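Mondier Upright Garment Steamer: Two Months In

I bought the Mondier upright in May to replace a hand-held steamer that held so little water I had to refill it for every second shirt. The Mondier cost $89 with shipping from Ungate. I use it two or three mornings a week, mostly on shirts and on anything that has spent too long in a bag.

Assembly

The poles slide out of each other and lock with a twist. The hanger top pushes onto the end. No tools needed. The instruction sheet has the hose drawn on the wrong side of the poles, so I had it backward the first time and had to take the hanger off again. After that it was a ten-minute job, including washing out the tank.

Where it stands

Mine lives in the bedroom near the foot of the bed, by the wall. The base is wider than I wanted and you need floor space for it, but the upper part is slim. I pile clothes on the bed, work through them one at a time, and move the finished ones to the closet. The poles also end up holding whatever I don't feel like putting away, which the hanger top was not designed for but tolerates. A heavy winter coat is another matter. With one of those on it the poles lean.

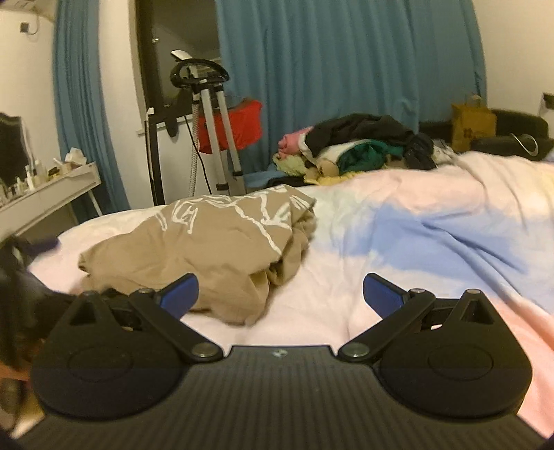
Steam and heat-up time

It is ready in under a minute. On the high setting a full tank lasts 40 minutes, enough for a week of shirts and a couple of pairs of pants. Cotton takes two passes. Thin knits take one. Linen never came out as flat as it does with an iron, and I have stopped trying. Collars and cuffs are also better done on a board.

The hose

The ribbed hose is the weak point. It is stiff when cold and wants to curl back toward the poles, and if it dips below the tank you get gurgling and a few drops of water on the fabric. Holding the head up for a few seconds clears it. Gregor Dunbar, who has the older Wonavari model, says his does the same.

Cleaning

We have hard water. I run vinegar and water through it every 20 uses and empty the tank if I'm going away. No white flakes on dark clothes so far.

Verdict

Good for everyday clothes, fair for linen, poor for sharp creases. I would like a longer cord and a softer hose. For the price I'd buy it again, though if you only steam a shirt now and then, a hand-held will take up less of your bedroom.

Bijan Talebi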